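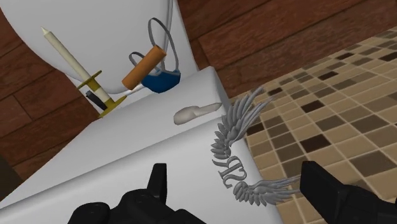 Utero sim kit, trial notes
March – Omprakash Chaudhary

Home | Notebook | Kits | Contact

Bathroom set loaded fine on the second try. I like the wrist view a lot, and the little white scoop on the slab makes a nice first target! Ran 277 grasps before lunch with the stock Nallier gripper settings. The clutter by the toilet (candle, roller, blue bag) is next – not looking forward to those loop handles. Still need a price for 2 seats.

Comments (2)

Lévesque: Which physics step are you on?

Kurthorpe bench: Save us the grasp log please!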